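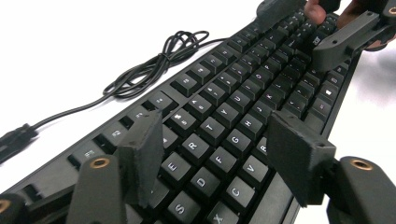 A full-size mechanical keyboard in black, with white legends on matte keys and a cable still to be put in order.

The Keyboard Returns to the Desk

For most of the past decade, office buyers at Stusier treated the keyboard as a consumable. It arrived in a carton with the computer, it was used until a letter wore away or a key began to stick, and it was discarded. Last April the company's purchasing department reviewed that practice and found that 381 keyboards had been replaced in a single year across its offices. Very few had failed completely. Most had one or two faulty keys, and a good number were merely dirty.

The review led to a change of policy. New desks at Stusier are now supplied with full-size mechanical keyboards, in which every key has its own switch. A worn switch can be dealt with on its own in many models, and the caps can be pulled off for washing. The purchase price is higher. The department expects each keyboard to remain in service long enough to justify it.

Size was a matter of some debate. Compact layouts leave more room for papers and for the mouse, and younger staff often prefer them. The accounts offices at Flanlow, a Stusier subsidiary, asked to keep the number pad, and the full-size layout was adopted as the standard. Employees may request the smaller version.

Color received less attention than it perhaps deserved. Black keys with white letters were chosen for legibility, and they read well on the pale desktops found in most of the company's buildings. They also show dust. The facilities office has therefore issued a short guide to care, which asks staff to unplug the keyboard, turn it over and shake it gently, and then brush between the rows with a soft, dry brush. Caps are to be washed in lukewarm water and left to dry overnight. Liquid cleaners should never be sprayed directly onto the keys.

The guide gives equal space to the cable. A long cord left in a tangle catches on drawers and chair arms, and a sharp bend close to the plug will in time damage the wires inside. Staff are advised to lay the cord out straight, gather the spare length into a wide, loose loop, and secure it with a cloth tie — never with a tight plastic band.

Noise remains the most common complaint. Flanlow has since moved to quieter switches in its shared rooms, and a felt mat 30 inches wide is available on request from the supply room.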